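Rilach work table in gray, nine months in
Review by Benoît Perrin

I bought the Rilach in August from Prollumier, the store in Lyons, for $370. It replaced a Billitz table that had been in our shared room for years and had started to lean. I wanted something plain, with a top that would put up with daily use and no drawers to fill with junk. The Rilach comes in white, black and gray. I took the gray.

Delivery was one flat box. It is heavy, and the cardboard handles tore before I had it through the door, so plan on two people. The legs bolt to a steel subframe that is already fixed to the underside of the top. All the bolts are the same length, which saves some swearing, and a hex key is included. I used my own because the supplied one is short and hard on the knuckles. The instructions are drawings only. Step 4 shows the cross brace upside down. If the holes don't line up, flip it and they will.

Once it was up I had to adjust the feet. Our floor dips toward the window, and the table rocked until I had turned one foot out nearly all the way. It has stayed put after that. I tightened everything again at three months and found two bolts that had worked a little loose, both on the same leg.

The top is the reason to buy it. The gray is a middle tone, dull enough that the ceiling lights don't bounce back at you when you read there. Pencil comes off with a damp cloth. So does coffee, even if it has dried overnight. Ballpoint took rubbing alcohol and left a faint shadow that I can still find when I look for it. Salt and crumbs are easy to see against the color and easy to wipe away, which matters in our room, where people eat chips at the table all day and leave the bags lying on it. Grease is less cooperative. Fingers that have been in a snack bag leave smudges, and water only moves them around. A drop of dish soap on the cloth fixes it.

I have one complaint about the edges. They are quite square, and if you rest your forearms on the front for an hour you feel it. The old Billitz had a rounded edge and was more comfortable to write at. A desk mat helps, though then you are covering up the part you paid for.

Size is fine for our purposes. Four people can sit down to lunch if they are friendly. Depth is better than on the Billitz, so a snack pushed to the back is no longer up against whatever is at the front.

The subframe sits low enough that my knees touch it when I use a tall office chair. With an ordinary chair I have no trouble. Measure before ordering if you are tall — the product page gives the height of the top and leaves out the clearance underneath.

Prollumier was decent to deal with. One foot arrived with a chewed thread, I sent an e-mail, and a new one came in the regular mail with no form to fill out.

I would buy it again at the same price, in the same gray. The surface still looks good, and most days there is a bag or two of something on it by midafternoon.

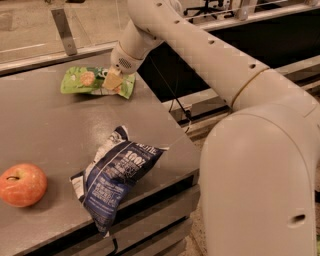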